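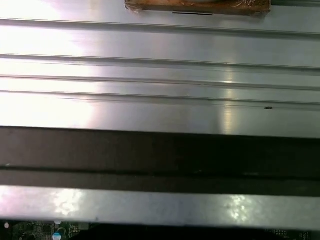
Drokgate Cladding Survey: data card

Summary
The Drokgate Cladding Survey records the outer wall and roof coverings of 568 light industrial buildings on the Drokgate and Tranar estates. It was compiled by the Lekine Building Records Unit to support planned maintenance and is released for study and teaching.

Contents
buildings.csv: one row per building, 568 rows
elevations.csv: one row per recorded wall face, 1,789 rows
repairs.csv: one row per logged repair, 193 rows
codes.txt: the list of material and condition codes

The three tables are joined by the field building_ref. Lengths are in metres. Empty cells mean that the value was not recorded; a zero is a measured zero.

Collection
Surveyors worked from ground level, using a printed form. Roof entries were taken from owners' drawings where these were supplied, and are marked D in the source column. Condition was graded from 1 (sound) to 5 (replace). Grades given at Tranar before September were reviewed by a second surveyor, and the later grade was kept.

Known limits
Profile depth is missing for 9 buildings at Tranar to which access was refused. Paint colour was entered as free text and has not been tidied. Repairs carried out by tenants are likely to be under-recorded. The survey does not cover fire performance and must not be used to judge it.

Changes in this release
The Pilkington Yard units, formerly listed under Tranar, now appear under Drokgate. Their references are unchanged.

Terms of use
The files may be copied and adapted provided that the Unit is credited. Corrections should quote the building_ref and the release number.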